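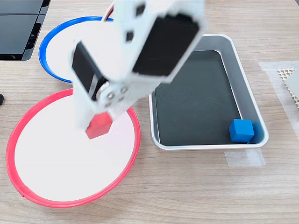
Minutes and Papers

Jilby Allotment Association
Meeting held Mar 5, 2018
In the chair: Annelore Brandes
Present: 11 members

1. Last minutes
Agreed, with one correction. The Nitach quote was for the pump only and did not include fitting. The minutes had said it did, which may be why everyone thought it was cheap.

2. Water supply
The chair read out the letter from Flumitz offering a rain tank for 300 pounds, "maintenance free". Members asked what that meant for a tank with a filter in it. The letter does not say. It also promises that the tank will see the site through a dry summer, without asking how many plots there are or what is grown on them.

Plots 3 and 5 said the present butts were empty by the middle of last summer and anything would be better. Others felt that a bigger tank under the same short roof would be a bigger empty tank. No vote taken. Chair to write back and ask for the filter price and the name of one site that has had a tank for more than a year.

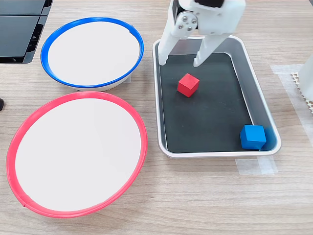

3. Compost

The Görtz powder was tried on the left-hand bay from last spring. The member who bought it reports that the heap broke down very well. It was pointed out that the right-hand bay had no powder and broke down very well too — nobody could tell the two apart by March. Agreed not to buy more out of site funds. Members may of course spend their own money.

4. Paths
The bark on the lower path has gone again. A proposal to lay more bark was carried, though the chair wished it noted that this is what was carried last time. Slabs to be priced before the next meeting.

5. Questions from members 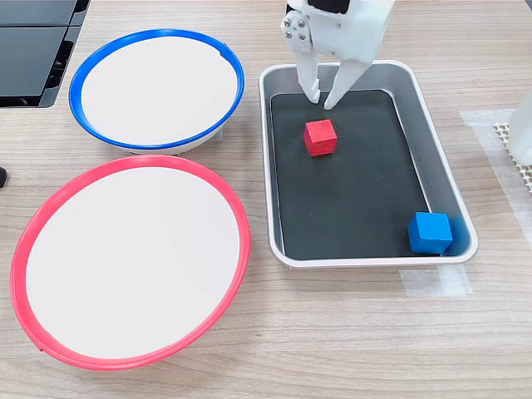
Can plot holders use a hose while the tank is being decided?
Hoses may be used before 11 in the morning, held in the hand, and the tap must be turned off at the wall afterwards.

Meeting closed. Date of next meeting to go on the gate.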